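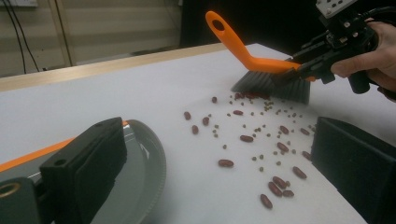

Orange hand brush with gray bristles and matching gray dustpan, on a white tabletop.

Clirnard Table Brush and Pan Set

Item 438
Color: orange / gray
Sold as a set of two pieces
In stock, ships from our Rocha warehouse

A small brush and pan for dry spills on tables, counters and shelves. The set is meant for the kind of mess that is too much for a cloth and too little to bring out the floor broom: dry beans, rice, coffee grounds, crumbs, potting soil, pencil shavings.

The brush has a bright orange plastic handle that bends near the head, so your knuckles stay off the table while the bristles lie flat. The bristles are long and gray and they fan out to both sides. One side tapers to a slanted point. Use that side for corners and along the edge of a backsplash, and use the full width for open surfaces. There is a hole in the rounded tip of the handle for hanging.

The pan is gray with a bright orange strip along its upper edge. Set it flat, hold it still and bring the brush toward it in short strokes. Beans and other round things roll, so start from the outside of the spill and work in. Long fast strokes send them onto the floor.

Details

Brush length: 292 mm
Brush handle: plastic, orange
Bristles: long, gray
Hanging hole: yes, brush handle
Dustpan: gray
Set weight: 438 g
Sets per case: 86
Use: dry material only

Care

Tap the brush against the inside of a trash can after use. Wash both pieces by hand in warm water with a little dish soap and rinse well. Hang the brush by the handle to dry. Do not stand it on its bristles overnight, as they will take a set and stay bent. If they are already bent, hold them in hot tap water for 3 minutes, comb them straight with your fingers and hang the brush up again.

Not for the dishwasher. Not for hot ash, broken glass or grease. If you use the set around food, keep it for that and buy another for the floor.

Ordering

Single sets and full cases can be ordered from this page. Case orders placed before noon leave the same day, except Monday, when we receive stock and orders go out the next morning. Replacement brushes are sold separately under item 292. We do not sell the pan by itself.

The set can be returned unused within the month. Write to Rafia Khokhar at the order desk and put the item number in the subject line. For school and restaurant accounts, ask for Duarte Salgado.

Customer comments

"We use it on the prep table for lentils and beans. It picks up well. I would like a longer pan handle." Joana Baptista

"Bought two sets for the potting bench in December. Bristles are still straight on the one I hang up. The one that lives in a drawer is not so good." Florêncio Arruda

"Easy to find in a full cupboard because of the color. Came a day later than I was told." Hipólito Urrutia

Related items

Clirnard counter squeegee
Pullora bench broom, long handle
Jostico wall hooks, pack of 3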